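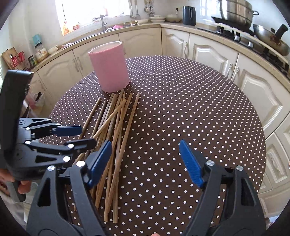 Chopsticks, pink pot, spotty tablecloth. Sunday arvo.

Quick one tonight, dinner's on. Still doing the chopstick job for Wendbridge. Grippers in both hands, pick up sticks, pop them in the pot, tip the lot out, go again. 60 goes a session is the target. Got to 11 before my first cuppa.

Things I've worked out so far:

Thin sticks are horrible. They cross over each other and you go for one and get three. Go in low, from the side, and close slower than you think you need to. The blue pads grip well enough once you're square on, but come in at an angle and the stick just rolls.

Left hand is my problem. I'm a righty and it shows in the playback - the left one sort of hovers about looking lost. Elby (the training app) flags it as "idle arm" and knocks the go back. Fair enough I suppose. Now I use the left to steady the pile and pick with the right, and the rejects have dropped off.

Don't rush. I know, I know. But the robot learns whatever you do, so if you jab at the pile it'll jab at the pile. My first batch was all jabbing. Binned the lot and started agian.

Also don't tidy the sticks between goes. I was lining them up neatly, and the notes want them different every time. Messy is good. Finally a job for me.

Running total is 456 goes since August, and they want 300 more before we switch to cutlery. Spoons will be a doddle. Forks I'm not so sure - anyone done forks yet? Leave a coment if so.

Right, rice is boiling over. More next week.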